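Bench Technician, Custom In-Ear Monitors
Retirside Audio, Kimby
Full time, permanent

Retirside makes and repairs custom-moulded in-ear monitors for working musicians, front-of-house engineers and theatre companies. We are looking for a bench technician to join the build room at our Kimby workshop. The post is open because we are taking on more repair work than the present team can turn round in the time we promise customers.

The job

You will build monitors from start to finish. That means trimming and polishing shells, fitting drivers and crossovers, cutting and seating the sound tubes, wiring the cable sockets, closing the faceplates and running each pair through the test rig before it is packed. Most of your first months will be spent on the Eren, our three-driver model, which is the one guitarists and singers order most. After that you will move on to the Urano, which has more parts in less space and takes longer to learn.

Roughly half the week is new builds and the rest is repairs. Repairs come in from touring crews and the faults vary: blocked tubes, cracked shells, dead drivers, sockets pulled loose on stage. You will need to find the fault, write it up clearly and tell the service desk whether it is worth fixing.

You will also take your turn on remakes. If a customer says a shell is tight or loses its seal when they sing, we adjust it free of charge within 70 days of delivery. These jobs need patience, and sometimes a phone call with the customer to find out exactly where the trouble is.
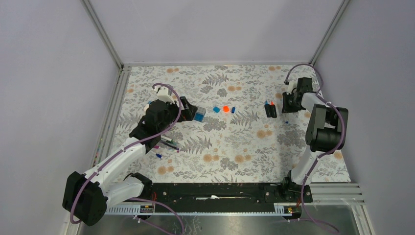
Floral cloth on the tabletop, with panels on three sides.

What we need from you

You must be able to solder small joints neatly under a microscope and keep doing it to the same standard through the afternoon. Previous work in hearing aids, dental laboratories, watch repair, jewellery or small electronics would all count. We do not ask for a degree.

You should be able to read a simple wiring diagram and a frequency response graph. If you have never used a graph of this kind but are sound on everything else, apply anyway and say so. We can teach it.

Good written English matters, as every job has a build sheet that other people rely on. You should be comfortable using a computer for stock and job records.

It would help if you have worked with UV-cured acrylic or silicone, or have used in-ear monitors on stage or at a mixing desk yourself. Neither is essential.

Please note that the work involves resins and solvents. Gloves and extraction are provided and must be used. Anyone with a known acrylate allergy should speak to us before applying.

Hours and pay

The working week is 37.5 hours, Monday to Friday. You can start at 7.30, 8.00 or 9.00, as long as you keep to the same time each day. Overtime is offered before the festival season and is always voluntary.

Pay during the six-month training period is £985 every two weeks before tax. It goes up at the end of training, and again once you are signed off on the Urano. We will give you both rates in writing at interview.

You will have 25 days' holiday plus bank holidays. We close between Christmas and New Year, and three of your days are kept back for this. There is a workplace pension, a yearly hearing test and a £400 tool allowance, paid with your first wages. After a year's service you may have one pair of monitors made for yourself at the cost of parts.

Where we are

The workshop is on the first floor and has a goods lift that staff may use. There is free parking behind the building, and the bus from Kimby station stops 100 metres from the door. This job cannot be done from home.

How to apply

Send a CV and a covering letter of no more than one page. Tell us what you have made or repaired and what tools you used. Two or three close-up photographs of your own soldering or finishing work would be useful, and phone pictures are fine.

Applications close at noon on the last Thursday in November. Shortlisted applicants will be asked in for a half-day bench trial, which is paid at the training rate. You will assemble a practice unit, trace a fault in another and have a talk with the build room supervisor. All tools are supplied, though you may bring your own tweezers and iron.

Please tell us when you apply if you need any changes made for the trial. We reply to everyone, including those we do not shortlist. No agencies, please.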